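Home | Modules | Timetable | Handouts | Contact

Catering Support, Unit 2: Clearing and Sorting Returned Trays

These notes cover the clearing station only. Machine washing is dealt with in the Thursday session at Dunlow.

A returned tray carries three classes of item: waste, tableware and cutlery. Waste comes off first and goes in the bin beside the tray. Bowls and plates follow, then spoons. The tray itself is cleared last and stacked separately. At the Rind site the counter handles 118 trays in a lunch sitting, so the order should be kept the same at every station. 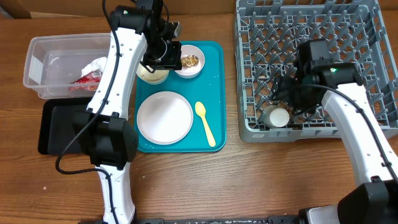

Where should the rack stand in relation to the tray?

Within one forearm's reach, on the side opposite the bin. Crossing waste over clean racks is the usual cause of rewashing.

Plates are racked on edge, facing the same way, with one slot per plate. Bowls are tilted so that water drains from the foot. Spoons go in the cutlery section – handles down, unless the site rule differs. Wipe the tray from the centre outwards before stacking.

Exercise: draw a station layout for a left-handed worker and mark the path of each class of item.

Comments

Asif Lodhi: Is the layout drawing marked, or only the written test?

wistitz_kitchen: We rack spoons handles up. Which is correct for the test?

Grernent evening group: Same query about the spoons.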